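FOR IMMEDIATE RELEASE

Skokedham Tableware Library Opens Its Shelves to the Whole Town This June

Borrow a dinner service for a wedding, a stack of bowls for a chili supper, or a single serving dish for Sunday lunch, and bring it all back when the last plate is dry

SKOKEDHAM – The Skokedham Tableware Library, a lending collection of plates, bowls, cups, pitchers and serving dishes put together over two long and very happy winters, will open to everyone in town this June. Anyone who lives or works in Skokedham will be able to walk in, choose what they need for a party or a family gathering, and carry it home in a padded crate, in much the same way they might carry home an armful of novels.

The library holds 1,878 pieces at opening. Most of them came from the cupboards of Skokedham households, and a good many arrived with a story attached, which the library has tried its best to write down. There are wedding sets that never got used because they were thought too good to use. There are odd saucers whose cups went missing a generation ago, and a great many gravy boats (really a great many, and more are promised). There are also several shelves of newer stoneware made by Clorketti, the pottery on Nullach Lane, which has given the library its seconds and sample pieces from the past few seasons.

"My grandmother owned enough plates for a whole street and she lent them to the whole street," said Sigrún Kirkegaard, founder of the Skokedham Tableware Library. "When somebody had a christening or a funeral, the plates went out the door in a laundry basket, and they came back with a cake on top. I've missed that ever since I moved here, and when I started asking around I found that plenty of other people missed it too. They had the plates. They only needed somewhere to put them so that the neighbors could get at them."

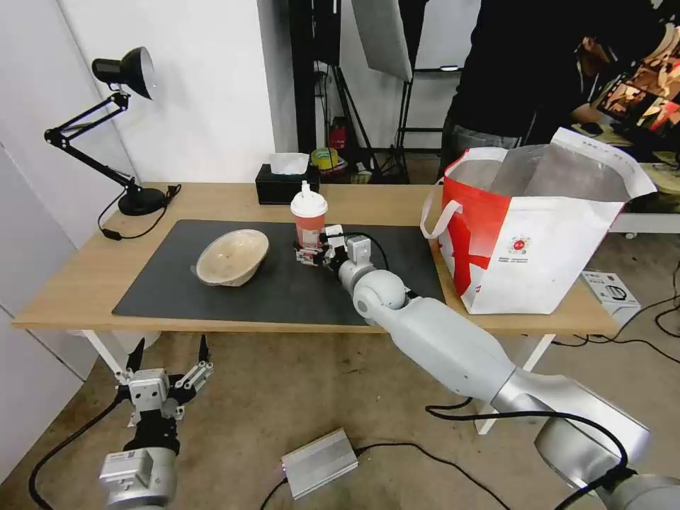 The idea began with a birthday party. Kirkegaard had invited more people than she had forks for, as she freely admits, and spent the afternoon going from door to door with a wagon. She came home with enough for everyone, in eleven different patterns, and the table looked so cheerful that her guests talked about it for weeks. A few of them began leaving boxes on her porch. By the following spring the boxes had filled the porch, the hall and most of the back bedroom, and it was plain that the collection needed a home of its own.

That home is the former dry goods store at the corner of Nullach Lane and Mill Street, which had been standing vacant and which many longtime residents will remember for its ribbon counter. The ribbon counter is still there and has been sanded, oiled and put back to work as the lending desk. Behind it, the old fabric shelves turned out to be just the right depth for dinner plates, a piece of luck that saved the library a good deal of carpentry and that Kirkegaard still mentions to every visitor.

How borrowing works

Membership is free and takes only a few minutes to set up at the desk. Members may borrow for up to a week at a time, and longer loans can be arranged for holidays, big family visits and kitchens that are being remodeled. Small loans can be taken straight off the shelf. For larger parties, the library asks for a little notice so that the crates can be packed properly, with the heavy things at the bottom and the cups where they can't knock together.

The biggest loan the library can manage at opening is a full table setting for 200 guests, with dinner plate, side plate, bowl and cup for each. The plates won't match, but they have been sorted by color and size so that they look well together, and there is a "mostly blue" set and a "mostly cream" set that were great favorites during the trial loans in the spring. A long trial table has been set up in the front window so that members can lay out a few places, step back, change their minds, and try it another way before they decide.

Everything should come back washed, and that is very nearly the only rule. Breakage is expected and forgiven. A member who chips or breaks a piece is asked to say so and, if they're able, to bring in something from their own cupboard to take its place. During the trial loans this worked rather better than planned, and the collection ended the spring larger than it started.

Something for the everyday table as well

While weddings and reunions are likely to make up the bigger loans, the library hopes people will stop in for everyday reasons too. A person thinking of buying new bowls might like to live with a few shapes first and see which one they keep reaching for. A family with a toddler might want some sturdier cups for a while.

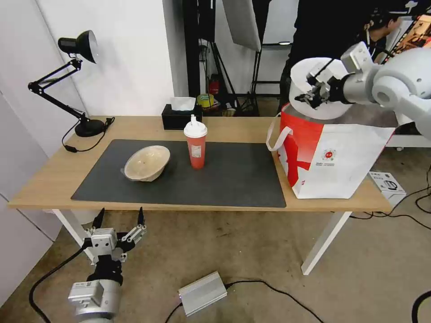
A ceramic bowl and a lidded drink cup share a tabletop with a desk lamp.

Clorketti will also offer two evening workshops at the library over the summer. The first will cover the care of handmade stoneware, including how to deal with the gray marks that knives leave on a pale glaze, and which pieces ought to be kept out of the dishwasher. The second will be a mending night, where members can bring a chipped or cracked piece of their own and learn to fill and smooth it for display. Both workshops begin at 6:30 p.m. and are free to members, with tea served, naturally, in borrowed cups.

"We make bowls because we like the thought of people eating out of them," said a spokesperson for Clorketti. "A sample that sits in our storeroom isn't much good to anyone. We would far sooner it went to a potluck and came home with a bit of a scratch."

The shelving, the padded crates and the hot water for the washing-up sink were paid for with help from Nigam, the family hardware and housewares store that has served Skokedham from the same brick building for three generations. Nigam has also lent the library a pair of delivery carts, which members are welcome to use for getting crates as far as their cars, or all the way home if home is close by and the sidewalk is kind.

Opening day

The doors will open at 10 a.m. on opening day, and the morning will be given over to tours, membership sign-ups and a shared breakfast at long tables on Nullach Lane. Guests are invited to bring a dish to share and to leave their own plates at home. The library will supply those. In case of rain, the breakfast will move inside, where it will be a bit of a squeeze but perfectly friendly.

Households with tableware to give may bring it to the lending desk during opening hours. The library is glad to have nearly anything that is food-safe and free of cracks, and it is especially short of soup bowls, large platters, cake stands and water pitchers. With thanks and real affection, it asks that gravy boats be held back until the autumn.

About the Skokedham Tableware Library

The Skokedham Tableware Library is a community lending collection founded by Sigrún Kirkegaard and housed in the former dry goods store at Nullach Lane and Mill Street, Skokedham. It lends tableware free of charge to people who live or work in the town, and it is supported by gifts from local households and businesses.

Press contact

Sigrún Kirkegaard, Skokedham Tableware Library, at the lending desk, Nullach Lane and Mill Street. Interviews and visits before opening day are welcome by arrangement, and the kettle is usually on.

###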